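Plercombe shared workshop, visit on 31 March 2026

I took the early train to Plercombe and found the workshop behind the old Bamwood timber yard. Membership is 40 pounds a month, and you pay extra for the laser cutter. Vesna Grgić showed me round. The build I had come for is a pair of hand-held grippers that record how a person picks things up, so that an arm can be taught the same job later. The task at the moment is a utility knife and its tray.

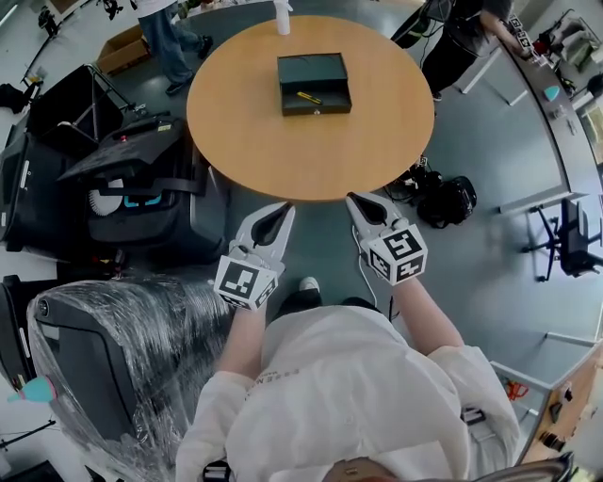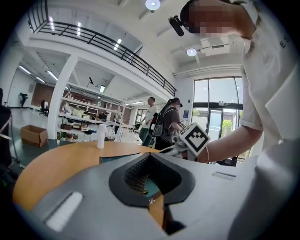 Round table, ground floor. The last one is the knife in the gripper.

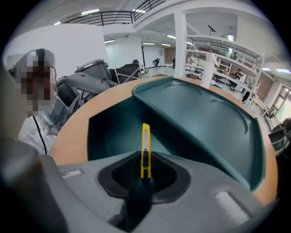
Gorazd Dumitrescu does most of the printing. He told me a set of finger parts takes 20 hours on his machine at home, and that he has thrown away more than he has kept. The marker cubes are version 2; the first lot were glued and came off. Parts so far have cost 85 pounds, leaving out the cameras.

We had tea upstairs and talked about cable routing for longer than I expected. Vesna wants to try the Wadine connectors next. I have asked to come back in November, when they hope to have the arm doing the tray on its own.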